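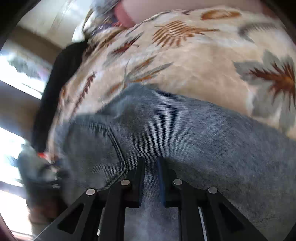
Students should get their hands on a gripper before they write a line of code for one, according to Adel El Sherbiny, and the Giltby Robotics Club has built its new course that way.

The club will open registration in July for a 20-week evening class on hand-held grippers. Students will learn to assemble a two-finger tool, bolt up its side plates, and practice using it at close range around clothing and blankets. Soft fabric was picked as the first subject after last year's members asked for more work with household items.

The class has room for 23 students, working in teams of up to five. No earlier experience is needed. Tools and parts are provided, and each team keeps a written log that is turned in at the end of the course.

Classes meet in Room 521 of the Lurport Learning Center and start at 6:30 p.m. Mohcine Salem will teach the assembly sessions. Registration forms will be available at the center's front desk.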